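Quick one on sorting the odds-and-ends bin, as Refilwe asked me twice and I keep forgetting to write it up.

Get the bin up on a table first. Saves your back. Take out the big stuff, then stop when you're down to the last few small bits — that's where people give up and tip the lot back in the drawer. Don't.
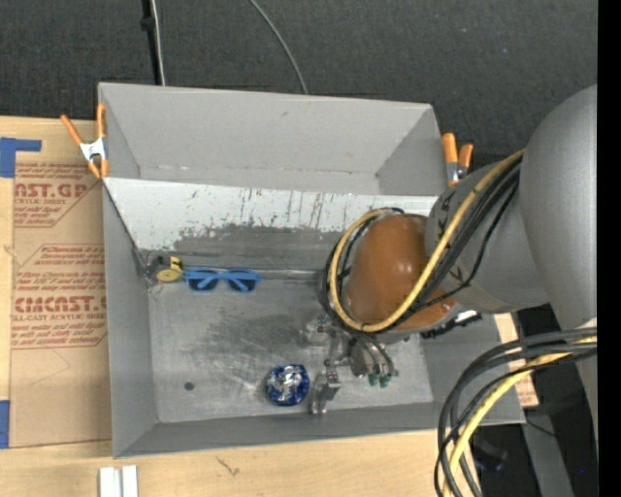
Issue 58

Three left in mine. Blue sunglasses, folded, so they go straight in the glasses pot by the door. Shiny blue and silver round thing goes with the party bits. The little yellow and black one was jammed right in the corner, check corners!! Put anything like that in a "don't know" tub and look again on Sunday.

Then the bin itself:

- wipe the floor of it, damp cloth
- old toothbrush along the seam where the slope meets the bottom
- leave 90 minutes before you refil it

Scuffs won't shift, I've tried. Leave them.

Label the tub or it'll just become another bin — Wian has 2 of those already. Next issue, the cable box. Send tips if you've got any.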